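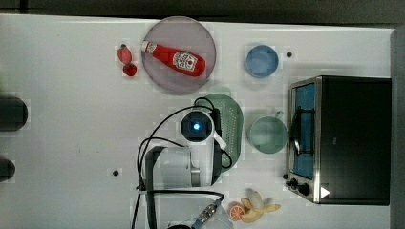 Als ich im August den Antrag für unseren Tischaufbau geschrieben habe, dachte ich ja, der Arm wäre der große Posten und der Rest Kleinkram. Tja! Der Arm stand mit einer klaren Zahl im Angebot, da war nichts zu rütteln, und dann kam alles andere. Kabel zum Beispiel. Wer sich anschaut, wie die schwarzen Leitungen in weiten Schlaufen um das Handgelenk laufen, versteht sofort, warum ich heute für Kabelführung eine eigene Zeile in die Planung schreiben würde. Oder der Mini-Backofen rechts: klingt nach Trödel, braucht aber richtig viel Tischfläche, und Tischfläche kostet eben auch Geld.

Startseite Tests Werkstatt Budget & Planung Forum Kontakt

Also, worum geht es: um den Mesari-Tisch von Fagerlund, weiße Platte, dazu das Requisitenpaket »Küche«. Arm und Kamera sind nicht dabei, die muss man selber mitbringen. Bezahlt haben wir ungefähr 3000 Euro für Tisch, Unterbau und Paket zusammen, Lieferung nach Flemside inklusive. 24 Monate Garantie gibt es auf das Gestell, auf die Platte leider keine, und das stand ziemlich klein auf der zweiten Seite. Bitte lest die zweite Seite!

Zur Platte. Matt, weiß, angenehm für die Kamera, es spiegelt kaum etwas. Kratzer sieht man trotzdem, ein paar Schleifspuren waren schnell drin. Mich stört das wenig, meine Kollegin Lamai Phromma sehr (sie wertet die Bilder aus und hätte am liebsten jede Woche eine neue). Eine Ersatzplatte würde ich darum gleich mitbestellen. Nachträglich kam bei uns nämlich noch einmal Fracht drauf, und die Fracht hat mehr wehgetan als die Platte selbst.

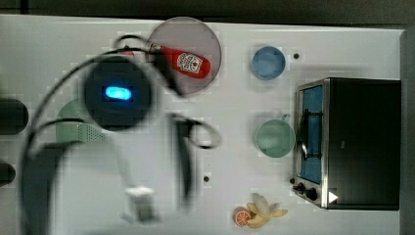
Beim Requisitenpaket bin ich gespalten. Die Spielzeugbanane und die Orangenscheibe finde ich super, leicht, billig, und wenn mal eine runterfällt, ist es auch egal. Teller, Becher und Sieb hätte man dagegen für einen Bruchteil im Haushaltsladen bekommen, da zahlt man die Bequemlichkeit mit. Und die Ketchupflasche mussten wir extra besorgen! Die liegt bei uns meistens quer auf dem Teller, weil wir gerade viel mit liegenden Gegenständen üben, und so eine bauchige Flasche ist einfach eine andere Aufgabe als ein Becher mit Henkel.

Das Konkurrenzangebot kam von Plornport und war 26 Prozent günstiger. Klingt verlockend, ich weiß. Allerdings ohne Unterbau, ohne Montage und mit einer kleineren Platte, auf der der Ofen und der Arm sich dauernd ins Gehege gekommen wären. Wer nur Becher und Obst hin- und herräumen will, kommt damit vermutlich prima klar und spart ordentlich. Für uns hätte es nicht gepasst.

Was ich beim nächsten Mal anders mache: zuerst den Platzbedarf der sperrigsten Requisite ausmessen, dann den Tisch aussuchen. Außerdem einen Puffer für Verschleiß einplanen, also Kabel, Greiferteile, solche Sachen. Und die Aufbauzeit nicht vergessen, bei uns hingen zwei Leute länger am Ausrichten, als ich irgendwo eingetragen hatte (im Antrag stand dafür schlicht null).

Von mir gibt es vier von fünf Punkten. Den einen Punkt ziehe ich für die Garantie auf die Platte ab. Falls jemand schon mit Fagerlund wegen einer Ersatzplatte ohne Frachtzuschlag verhandelt hat, schreibt mir bitte, unsere nächste Bestellung steht noch aus.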